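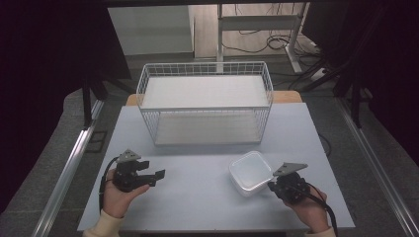
Storage bench, December, morning

Picked up the sorting where we left off. Wire basket stays at the back of the table, long side forward, so everybody can reach it. The square food containers with snap-on lids go in there, nothing else. Last month it had tape and cable ties at the bottom and it took me far too long to find a lid.

Labels: the Clarnent ones peel off frosted plastic after a week or two. Trying the Stetby paper ones next, stuck on the lid and not the side. We still have up to 80 left in the drawer.

Small washers (the 4,000 box from Plaltdale) are too heavy for the wire basket. Moved to the cabinet, bottom shelf.

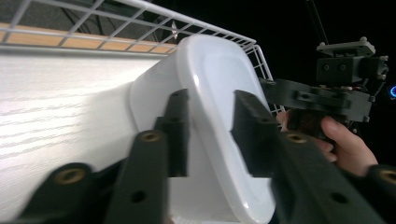
The white plastic bin is for offcuts and anything without a home yet. Emptied at 5, before lockup. If it's full earlier, empty it earlier — don't start a second pile next to it.

Still to do:
Check lids against containers, 2 didn't match last time
Wipe the table down before the Baek parts come out
Ask about a second wire basket, same size if they still sell it

Left the container list taped inside the cabinet door. Add to it in pen, pencil rubs off.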